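Vulalach seeks a reliability technician for its household manipulation program. The post was opened after a grip fault in which a gripper released its load without a command.

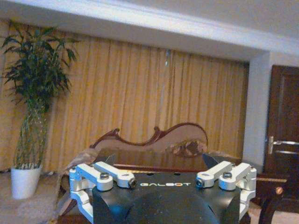

Brurkenmont, 9 July 2026

The technician will reproduce the fault, trace it through the wrist and finger linkages, and write the stop rules. Work is done in furnished rooms, over finished wood and carpet. The log holds 3,000 grasp cycles and 13 uncommanded releases.

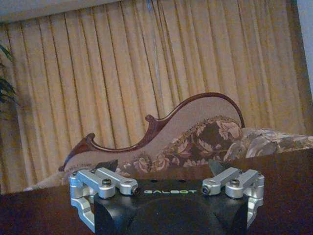

Addo wrote of the previous notice that it asked for programming and left out lockout training, which the fault review had called for. Lockout training is now required.

Also required:

- 2 years of fault diagnosis on electric arms
- Clear written reports
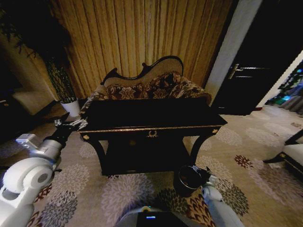 Shifts are staffed in pairs, with one person at the stop button. The contract runs 16 months and starts in November. Send a résumé and one fault report to the Lenadum project office.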